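# The Counter at Dullholm

My aunt Fumiko paid 147 dollars for a course that told her to take things off her kitchen counter. I want that number in first, before anyone starts telling me how peaceful the place looked.

She told me over the phone in August, in the voice she used for good news from doctors. The course was called Primidetti and it was run by a man named Paavo Lehtinen, who had a nice beard and had never, as far as I could find, had a job in anybody's kitchen. It lasted five weeks. In the first week you took everything off the counter. In the second you lived like that. After that you were allowed to put things back, one at a time, provided you had asked each of them a question.

"What question?" I said.

"It's in the workbook, Kaede."

"But what is it?"

"You have to do the weeks in order," she said.

I drove up to Dullholm to see how bad it was. I'd had an uncle who gave away a perfectly good car after a weekend seminar, so I thought I knew the signs. I brought groceries in case she had thrown out the food.

She hadn't. The food was in the cabinets, along with everything else she had ever owned. I opened the one over the stove and a colander came down on my shoulder. The toaster was in the hall closet with the boots. The rice cooker was in the bathtub, "for now," with its cord wrapped around it, and when I asked where she was bathing she said she moved it, obviously, did I think she was a fool?

"So it's not tidier," I said. "It's just farther away."

"Go look at the counter before you start," she said.

I had eaten at that counter when I was seven, standing on a stool, and I couldn't have told you what color it was. It had always been under something. Mail, mostly, and jars, and my uncle's radio, and a tray of seedlings that never turned into anything. She'd had the stone put in with the insurance money after the pipe burst, and then she'd covered it up within the week. I remember my mother saying that a person who pays for stone should get to see some of it.

Well, there it was. Gray, with flecks.

She stood next to me with her hands folded and waited for me to feel something. I'm telling you I tried. I leaned down close to it. It was a nice counter.

"And these two stayed," she said.
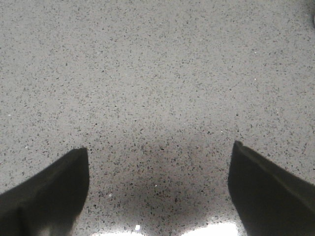
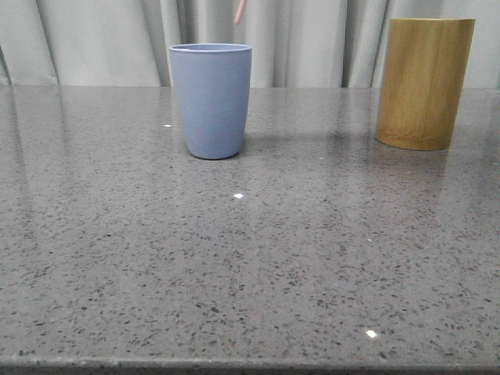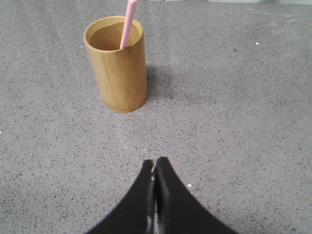
"Why these?" I said.

"They answered."

I picked up the blue cup. I knew that cup. It had come from the Murakami store when they were closing down, from a bin by the register, and my uncle used to keep rubber bands in it. He never drank from it that I saw. The bamboo one I didn't know at all.

"What's the pink thing?" I said.

"What pink thing?"

"In the bamboo cup. The pink stick."

My aunt looked at it for longer than I liked. "That goes with it," she said.

"Goes with it how? What's it for?"

"Did you bring the long onions or the round ones?"

I let it go until dinner. We ate noodles at the table, out of mismatched bowls, since the matching ones were behind the mismatched ones now and she couldn't reach. Akihiko Kudo came over from across the landing, as he did most evenings, with his own chopsticks in his shirt pocket. He had been in on the Primidetti business from the start. I believe he'd read her the credit card number while she typed.

"It's a different room," he told me.

"It's the same room with a rice cooker in the bathtub."

"You should see her in the mornings. She just stands there."

I thought that was about the worst thing anyone could have said in favor of it, and I told him so. He laughed. My aunt didn't. I asked Mr. Kudo what the pink stick was and he said he had always understood it was for stirring. Stirring what? He hadn't asked. He thought she'd brought it back from the coast. My aunt said she had never brought anything back from the coast but a cold.

After he left I sat down with the workbook. It was thinner than I'd expected, with a lot of white space, and I will be fair to Mr. Lehtinen and say the paper was good. I skipped ahead to week three. The question was printed alone on its own page in small gray type.

*If I had never met you, would I come looking?*

I read it a couple of times. Then I turned to the back to see whether there was a refund policy, and there was – two weeks, unopened.

"You looked," my aunt said from the doorway.

"It's a cup," I said. "You wouldn't come looking for a cup. You'd use another cup."

"I asked it and I would."

"You'd go out looking for the rubber band cup."

"He drank out of it," she said. "Before you got up. You were a late sleeper, all of you were. He had it half full of cold tea and then he rinsed it and dried it and put the rubber bands back in."

I said that didn't make any sense. Why not just use a glass? She said she had asked him that too, more than once, in thirty-some years of marriage, and he had told her the glasses were for company.

I don't know if I believe this. I've been over it since. I spent whole summers in that apartment and I was not such a late sleeper as they all like to say. But I could picture him shaking out the rubber bands into his hand, which annoyed me, as I hadn't planned on picturing anything.

"Fine," I said. "And the bamboo one?"

"Thanakorn made me a present of it."

I had to think who that was. Thanakorn Hemmin had rented her back bedroom the year he was at Raltell, back when Raltell still had the building by the river. He'd stayed seven months and was very quiet. I met him once, on the stairs, and he carried my suitcase up without my asking and then couldn't be persuaded to take a cookie.

"When he left?"

"When he came. I put it away somewhere, I didn't even thank him right. I thought it was a thing you give a landlady." She sat down across from me. "I found it in the second week, behind the vases. It wasn't even dusty inside, it was wrapped up in a dish towel. I must have wrapped it."

"And you'd come looking for it."

"I'd like to have come looking for it," she said. "Week four is about that."

I turned to week four. Week four was mostly lines to write on, and she had written on all of them in her square handwriting, right out to the margins, so I shut the book.

It was still 147 dollars. I said so. I said a friend would have told her to clear off the counter for nothing, and in fact my mother had, at least once every Christmas. My aunt agreed with all of it. She said that was exactly why she'd never done it.

I slept in the back bedroom with the blender and about forty magazines. At two in the morning I wanted a drink of water and didn't want to open a cabinet and be hit by another colander, so I went into the kitchen with my phone for a light and stood there. I was looking for somewhere to set the phone down, and for once in that apartment I could set it down anywhere. I'll give Mr. Lehtinen that. I'll give him nine dollars of it, maybe ten.

I took the blue cup. The water tasted like water. I rinsed it, and dried it on my shirt, and put it back, and then moved it over a little, since I couldn't remember how close to the curtain it had been.

Then I looked at the pink stick again. I thought about pulling it out and settling the matter. Mr. Kudo's stirring theory was nonsense, and my aunt plainly had no idea. She had asked that cup its question and gotten an answer and never once asked the thing standing inside it. You could say that was a hole in the method. I planned to bring it up at breakfast.

"You moved the cup," she said at breakfast.

"I was thirsty."

She pushed it back to where it had been and handed me a bowl.

"What is it, though?" I said. "The pink one. You must have some idea."

"I asked it last night, after you'd gone to bed," my aunt said. "I told it you were worried." She was looking for the soy sauce, in the third cabinet now, up to the elbow in it. "Eat, it's a long drive."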